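4.3 Recording laundry episodes for the Girkine comparison

This section covers recording on the Trodik two-arm station. It assumes the arms are calibrated (section 3) and the Flotent recorder is running. The method compares two ways of training the same policy: one on full episodes, and one on episodes split at each grasp. Both use the same recordings, so record everything once and split later.

Before you start

1. Home both arms and open both grippers.
2. Check the status light on each wrist. Do not record if either light is off or red.
3. Load the garment list for the session. Each list has 11 starting layouts.
4. Set the recorder to stop at 400 seconds. Episodes that reach the limit are kept and marked "timeout."

CAUTION: Unplug the washer before any session in which a gripper will touch the door. The policy has no force limit of its own.

Recording an episode

5. Put the basket in front of the washer and place the garments to match the layout card. Small differences in folds are fine.
6. Step back behind the floor line and press Start.
7. Carry out the task by teleoperation: open the door, move each garment to the drum, close the door.
8. If a garment falls, pick it up with the arm and keep going. Do not stop the episode. Recoveries are the part of the data that the split method depends on.
9. Press Stop, then enter one of the outcome codes: done, partial, timeout or fault.

Note: Faustino Medrano's first set left out recoveries, and the split policy trained on it would not retry a missed grasp. That set is stored under Farah and should not be mixed with the current one.

Checking the start view

Open the first head-camera image of each episode. You should be able to see the basket with its garments, the washer door, and both grippers — if a gripper is missing, discard the episode and home the arms again. 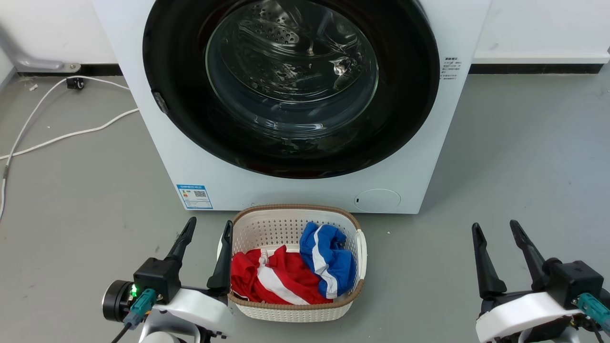 Does the split method need more episodes than the full-episode method?
Both were trained on the same 600 episodes, and the comparison is only valid if that number stays equal.

10. Copy accepted episodes to the shared drive at the end of the session. Keep the layout cards with the log sheet.

Changes to this procedure go through Tarek Abu Hammour. Last revised March 10, 2020.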